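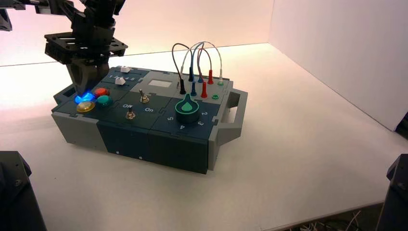 3. Where grey stops and green starts

I came to this part of the study with a grudge. My paint tin at home said one thing, my neighbour said another, and the paint shop in Daranmont said a third. So when Didier Hervieu and I sat down in February to plan the interviews, I pushed hard for a set of questions on the muddy colours, the ones people argue over in hallways. He wanted to stick with reds and blues (easier to compare with older surveys, he said, and he was right). We did both.

We talked to 33 adults in Daranmont and 43 in Karnon, all of whom had lived in their town since childhood. Each person got a tray of painted cards and was asked to name them out loud, in whatever words came first. I didn't correct anyone or offer choices. If somebody said "pond", I wrote down "pond".

The bright cards were dull to analyse, I'm afraid. Hardly a pause on any of them, and the two towns matched almost word for word. The dark greenish greys were another story! People tilted the cards, carried them to the window, changed their minds, and in a few cases phoned a family member. Karnon speakers leaned toward "grey-green", while Daranmont speakers liked to put the green in charge and say "a greyish green" or "dirty green". I had expected age to matter more than town, and it didn't.

Finish got tangled up with colour too, which I hadn't planned for. Our cards came in two finishes, gloss and matte, and the same pigment was far more likely to be called grey on the matte side. One Karnon speaker told me that matte "eats the green". I've kept that phrase in my notes because it's a fair summary of what a lot of others said in longer ways. Speckle makes it worse again, as light sits unevenly on it and people end up naming whichever patch they looked at first. Figure 1 gives the kind of surface I mean.

Figure 1. Dark grey-green with a matte, faintly speckled finish. The hollows look darker than the surface around them.

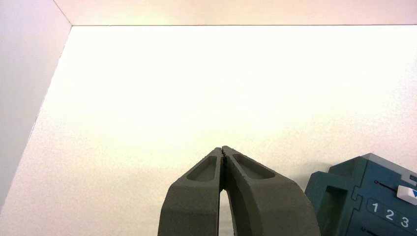
3.1 Comparison with the Valdovinos cards

The older Valdovinos set, printed in 2000, has no matte cards at all, so I can only line up the gloss half of our answers with it. On those, the Daranmont speakers sit close to the earlier results. Karnon doesn't, and I suspect the lighting in the hall we used at Sestard Street, where the windows face north and the afternoons were gloomy. We'd like to run that half again in summer before making any claims about the town.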